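Romex Gripper Service – About Us

We use cookies to improve your visit. By continuing to use this site you accept our cookie policy.

Romex sets up, maintains and repairs hand-held grippers for companies and schools. Our workshop in Menau opened with 2 benches and now looks after 43 tools under contract, among them the full Selia series.

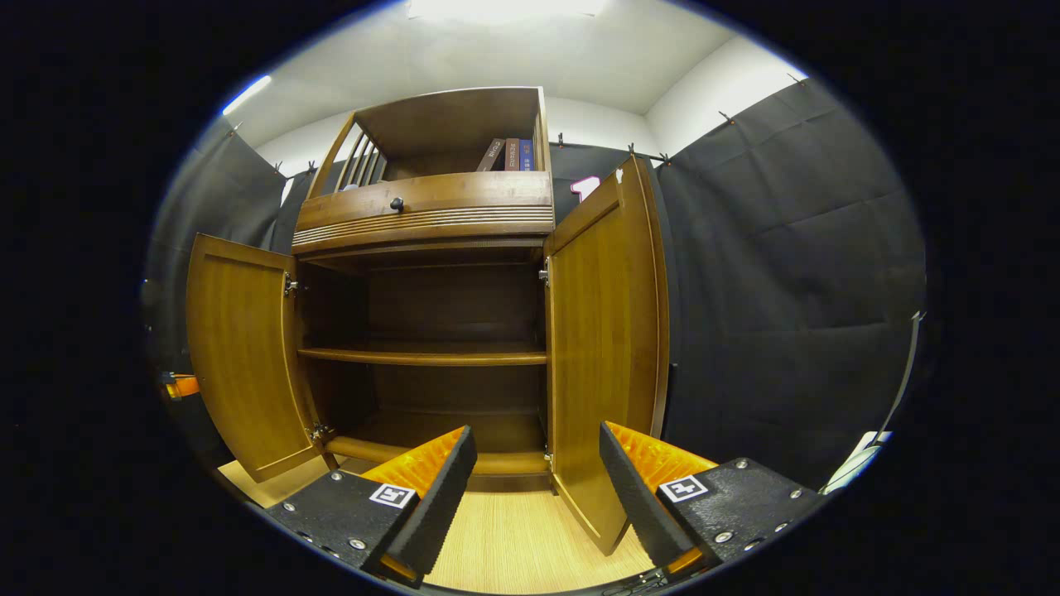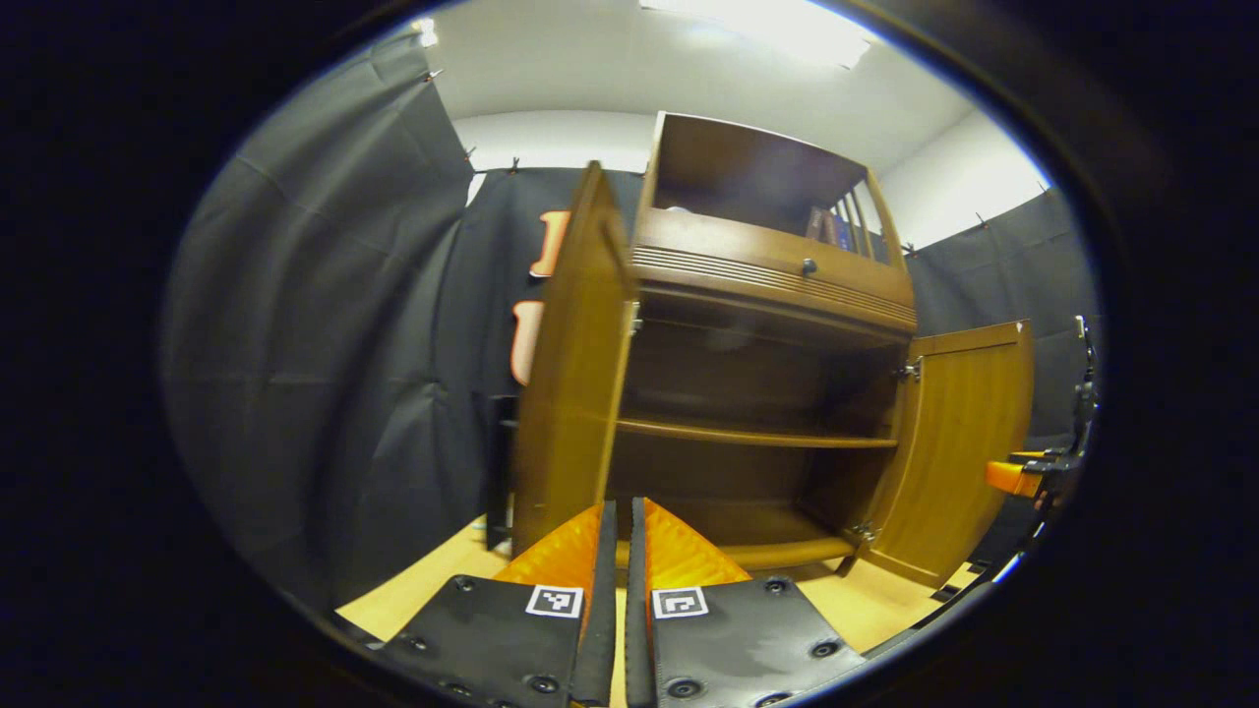

Routine care of a hand-held gripper begins at the fingers. Each tool is inspected after 300 hours of use, and worn parts are replaced from stock held at our Cardoso store. The ribbed orange grip surfaces are checked for wear, the screws in the black finger bodies are tightened to the value on the service card, and the square marker on each finger is cleaned and tested for a clear reading – a scratched marker is always replaced. Tools are returned with a signed record.

Service requests are accepted in writing. The workshop closes for stocktaking each November.

Print this page | E-mail this page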